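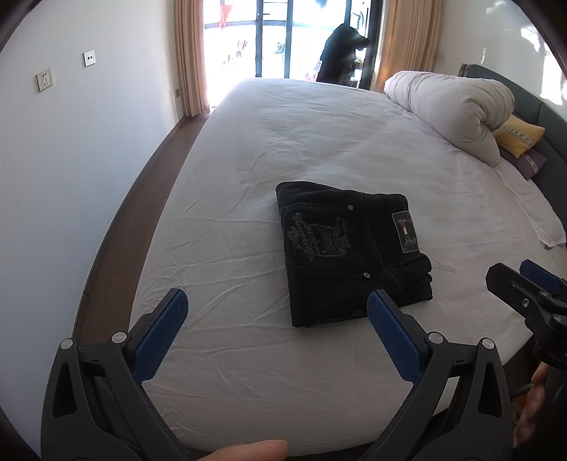 **Figure 11.1** Black denim jeans folded to a compact bundle, back pocket facing up, on a fitted sheet.

# Chapter 11: Folding Heavy Woven Garments

Denim resists folding more than most household fabrics. It is thick, it is stiff across seams, and it carries hardware that does not bend. A method that works for a T-shirt gives a poor result with jeans, and the error grows with each added layer.

This chapter covers the folding of five-pocket trousers on a soft surface. Hard surfaces are treated in Chapter 12. The terms *face*, *fold line* and *stack height* are used as defined in Chapter 2.

## 11.1 Parts of the garment

Four features govern the fold:

- **Waistband.** The stiffest part. It should be folded once only, at the center back.
- **Yoke.** The shaped panel between the waistband and the back pockets. Its seams add thickness near the top.
- **Back pocket.** A flat patch, usually five-sided. It makes a useful reference because its edges stay square when the surrounding cloth shifts.
- **Rivets.** Small metal fasteners at points of strain. A fold line should pass no closer than 22 mm to a rivet.
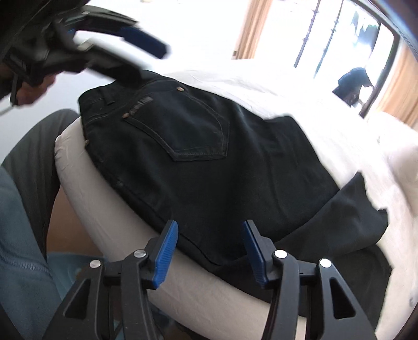 **Figure 11.2** Jeans with the back side up. Note the pointed pocket, the rivets at its upper corners, and the folded section of leg crossing the garment.

## 11.2 The support surface

A mattress yields under the hand. Pressure applied to one part of the garment lowers the sheet there and lifts it nearby, so creases in the sheet can transfer to the lower layer of cloth. Smooth the sheet first, working from the center toward the edges. Place the garment at least 30 cm from the edge, where a padded surface begins to curve.

The Adoston folding trials compared soft and hard surfaces over 1,455 folds. Stack height was greater on the soft surface in every weight of denim tested. The difference was roughly 11 percent for the heaviest cloth.

## 11.3 Order of folds

1. Lay the garment flat and align the side seams.
2. Fold lengthwise at the center back, one leg over the other.
3. Bring the hems up to the lower edge of the back pocket.
4. Fold again toward the waistband. Press out trapped air with the flat of the hand.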